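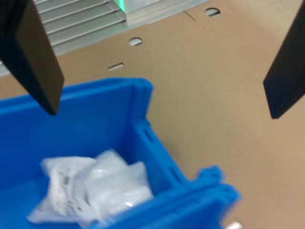 Minutes of the grasping group, Thursday, 2 pm, Ludwood meeting room. I'm doing these because Bo-ram Nam did the last lot. Present: Gyu-bin Maeng, Bo-ram, the two Kovács people on the line from Kellthorpe, and me. We went straight to the film-wrap results, as that's what everyone had come for. Gyu-bin has been comparing two ways of choosing where to grip: the old one, which goes for the middle of whatever the depth camera sees, and the new one, which looks for the bulky bit and closes on that. A crumpled white package in the blue bin is the sort of thing she means, with something rounded bulging at one end and a lot of wrinkled film everywhere else. The old method is very fond of the wrinkled film.

Results. Each method got 50 tries. The old one dropped or missed 9 and the new one 4, which got a small cheer from Kellthorpe (I think it was a cheer, the line was bad). Bo-ram asked if the packages had been put back the same way each time. Gyu-bin said no, they were tipped in fresh, same set of packages for both methods but landing however they landed. Bo-ram would like that written down properly before we show the numbers to anybody at Ullton, and I agree with her.

We then spent ages on what counts as a miss! If the fingers pinch only film and the package comes up anyway, swinging about, is that a success? Kovács have been saying yes, we have been saying no, so our figures and theirs don't line up at all. Agreed in the end: it counts if it's still held when the arm stops over the drop point, and we note "film only" in a separate column.

Shiny wrapping. Gyu-bin reckons almost all the leftover failures come from glare confusing the depth reading. She wants to try averaging a few readings before the fingers move. It'll slow each pick down a bit, nobody minded.

To do:
Gyu-bin to rerun both methods with the new column, and try the averaging.
Bo-ram to write up how the packages are tipped in.
Kovács to send their April logs, including the ones they threw out.
Me to book the rig for 4 mornings and find out who has the spare finger pads.

Next meeting same time, same room, and Bo-ram is on minutes again.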